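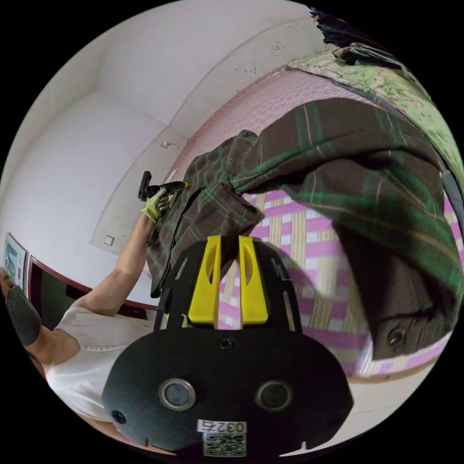 Do I really have to clear the whole bed before I start, asked one reader of the last version of this guide, or can I just work around the shirts? Fair question! You can work around them for the sorting, but everything has to come off before you square up the mat, so I've split the job into two parts this time.

4. Sorting clothes and setting the sleeping mat

I wrote this section for the Bidgate rooms, where the beds are plain wooden frames with a woven mat on top and there's hardly any cupboard space. It'll work in any small bedroom with a mat bed, though. My own is a Hurasen mat on a Halberg frame, and any measurements you see are from that pair, so check yours before you copy me.

What you'll need
A soft brush (a clean pastry brush is brilliant for the weave)
A damp cloth and a dry one
One or two fabric bags with handles
A tape measure
A spare hook or a bit of line for airing things

4.1 Clear and sort

1. Open the door and the window. Mats hold on to stuffiness, and you're going to be kicking up a bit of dust.

2. Pick up clothes one at a time and give each a good shake away from the bed. Heavy checked shirts and flannels are the worst for lint in my house, and I own far too many of them.

3. Do up the top button and one in the middle before you fold. I skipped this for years and then wondered why my collars looked like old lettuce.

4. Lay the shirt face down, bring both sides in, tuck the sleeves flat along the back and fold up from the hem. Two folds for a thin shirt, one for a thick one.

5. Make one pile to wear again, one to wash, and a little one for mending. Loose buttons go in the mending pile straight away (not back in the drawer, I'm looking at myself here).

Note: Don't drag buttoned or zipped clothes across the mat. A button can catch under a strip and lift it. If that happens, press the strip back with your thumbnail and leave it alone overnight.

4.2 Bag up
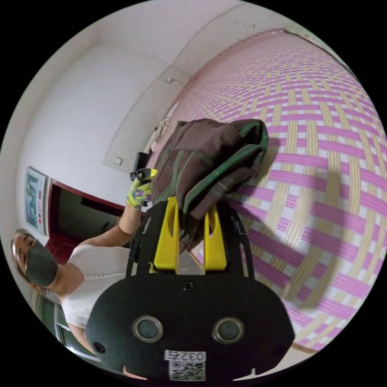

Fig. 2. Soft bag, brown with green edging, bunched and folded over.

6. Turn each fabric bag inside out over the bin and check the seams. I run a finger along the edging as well. Sand loves it in there, and so do old receipts.

7. Put the washing pile in first if it's going out of the room today. If it isn't, leave it in the basket and use the bag for out-of-season clothes only.

8. Pack rolled things upright along the sides and flat things in the middle. Stop when you can still bring the handles together without tugging.

9. Hang the bag or stand it against a wall, at least 50 cm from any heater.

Caution: Never store damp clothes in a closed bag, even for one night. The dye from a dark bag can travel, and I've got a cream pillowcase with a brown stripe to prove it.

4.3 Square up the mat

10. With the bed clear, brush along the weave from the head to the foot. Going across it only pushes the crumbs further in.

11. Wipe with the damp cloth, wrung out hard, then follow with the dry one. Colour can shift on pink and red strips, so try a corner first.

12. Measure the frame between the side rails. Mine is 868 mm, and I like the mat to sit 10 mm short of the rail on each side so the edges don't curl up and scratch your ankles. If your mat runs over the rail, fold the extra under at the foot end, never at the head.

13. Press the corners down with your palms and let the mat sit uncovered for an hour or so before you put sheets on.

Note: A mat that has been rolled up for winter will want to spring back. Bagheri, the little shop where I bought my second one, tucks a care slip inside the roll that says to reverse-roll it loosely for an evening, and I've had good luck with that. Don't put books on it! They leave dents.

If a strip has snapped and won't stay put, stop here and go to the repair section on page 177 before anyone sleeps on the bed. For sheets and pillows, carry on to section 5.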